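January 26, 2025
By Umut Yazıcı

tredcombe-words

Words people in and near Tredcombe use for the things they carry, store, and serve stuff in. Baskets, buckets, bowls, plates, trays, bags, the box under the stairs with all the other bags in it. It's one CSV file plus a folder of notes, and this README is meant to stop you from making the mistakes I made with it.

How it started

My wife's aunt asked me to pass her the "frail" one Sunday lunch, and I stood there holding a cup because it looked the most breakable. She wanted the soft bag with the onions in it. I wrote the word down on the back of a receipt, then I wrote down another one the next week, and by June I had a drawer full of receipts and a strong wish for a spreadsheet. So I made one!

I'm a bookkeeper by day and I have no training in linguistics. I did read a couple of old dialect surveys from the library before I began, mostly to steal the way they ask questions. You never say "what do you call a basket?" You say "what would you bring the potatoes in with?" and then you keep your mouth shut, and that second part took me a whole winter to learn.

What's in the file

The main file is words.csv. It has roughly 300 rows, and a row is one person giving one word for one thing. If the same person gave two words for the same thing, that's two rows, and the "order" column tells you which came out first. There are five columns:

speaker — a number, never a name
village — Tredcombe, Fuladach, Camach, or "other"
prompt — which question I asked, by number
word — spelled the way the speaker spelled it, or my best guess if they laughed and said it had no spelling
order — 1 for the first word given, 2 for the next, and so on

The prompts are in prompts.txt, all 34 of them, in the order I asked. A few changed wording along the way. Prompt 12 used to be "what do you dry the dishes on?" and I kept getting "a towel," so it became "where do the dishes stand while they dry?" The answers from before the change are in the notes folder, and I left them out of the CSV.

I talked to 66 people. Most of them are over sixty, because those are the people who'll let you sit in the kitchen for an hour. The ones under thirty were mainly caught in the line at Perić, the bakery on the corner, and they tend to have fewer answers each (they wanted their rolls). If you plot anything by age, please keep that in mind, although you can't plot it by age anyway because I didn't record it. Sorry. I would if I did it again.

Basket, plate, and tray words

These gave me the most trouble, so they get their own section. In Tredcombe a big open basket with two handles is a "whisket" to a lot of people, and in Fuladach the same word means a small one you'd collect eggs in. Camach people say "skep" for nearly everything woven, including a thing I would call a hat box. One man in Camach said "skep" for his laundry hamper and then, when I asked about bread, pointed at the hamper again. I recorded it. It's row 118.

Trays are the other way around. Nearly everyone says "tray," but they don't agree on what counts. For some speakers it needs a raised edge, for others it's anything flat you can carry two cups on, and one woman told me very firmly that if it goes in the oven it's a "tin" no matter what it's made of. You'll see "tin" turn up under prompts 7, 8, and 21, and it's a different object nearly every time.
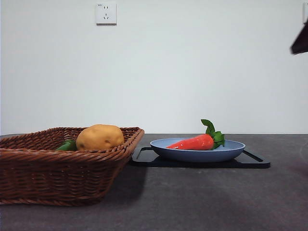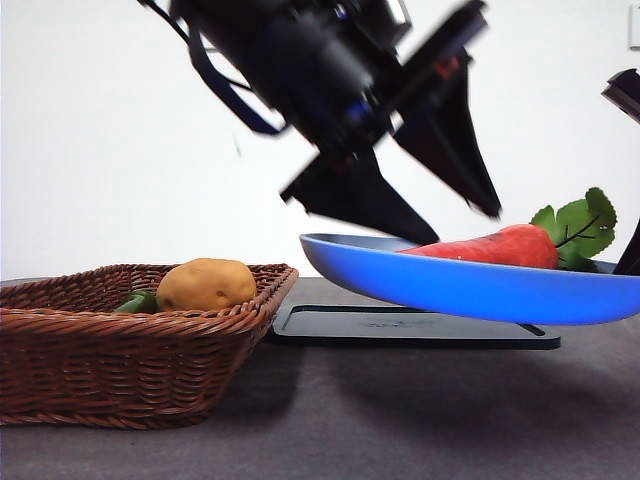
First picture: wicker basket, black tray, blue plate with a toy carrot. Second picture: a plate, lower down.

Plates look boring in the data until you get to the sizes. I had assumed there'd be a dinner plate word and a small plate word and that would be that. But Fuladach has a separate word, "trencher," for the plate that sits in the middle and nobody eats from directly, and my older speakers there were a bit shocked that I'd put potatoes on it without asking. In Tredcombe the same plate is "the big blue" even in houses where it's white. I typed it in as "big blue" and left the color alone, so don't go building a color column out of it.

Spelling

I did not standardize anything. "Wisket," "whisket," and "wiskit" are all in there as separate spellings. If you need them merged, there's a lookup table called merge.csv with my opinion of what belongs together. It's only an opinion! My cousin disagrees with a good handful of those merges and she grew up there, so check with your own ears if you can.

Accented letters should survive if you open the file as UTF-8. If the word column looks like soup, your spreadsheet program guessed wrong, and you'll want to use the import menu and pick the encoding by hand. Double-clicking the file has never worked on my laptop.

Things I know are wrong

Speakers 14 and 15 are a married couple who answered for each other. I tried to split them up and gave in.

Prompt 30 (the thing you carry coal in) got no answer from most people under fifty, and I left those rows out entirely when I should have written "none." So a missing row can mean "I didn't ask" or "they didn't know," and for that one prompt I can't tell you which.

The "other" village group is a mess. It's people who had moved in, a cousin on a visit, and one very chatty delivery driver. I'd drop it for anything serious.

I typed the first batch late at night from receipts, some of them with coffee on them. If a word looks odd in the first 40 or so rows, look in the notes folder before you get excited about it.

What I'd like you to use it for

Anything friendly. A school project, a quiz night, a map, a crossword. Somebody has already asked to print the Camach words on a tea towel and I said yes straight away. Please don't use it to work out who the speakers are. The villages are small, and people told me things about their grandmothers' kitchens that they might not want repeated at the bus stop. I've taken the stories out of the public notes for the same reason, and only the words and a few plain remarks are left.

If you make something from it, I'd love to see it, and if you have a word I missed, send it along with the village and what you'd put in the thing. I'm especially short of words for lids. I don't know why I never asked about lids.

Updates

I add rows whenever I get a free afternoon and somebody's kettle is on. Old row numbers stay put, and new ones go at the bottom. Next on my list is a second round in Fuladach, mostly about jars, and then I need to go back to speaker 22, who called me the day after our talk to say she'd remembered the proper word for the bread bin and wouldn't give it to me over the phone.

Contact: Umut Yazıcı | © Umut Yazıcı, free to share with credit | Back to top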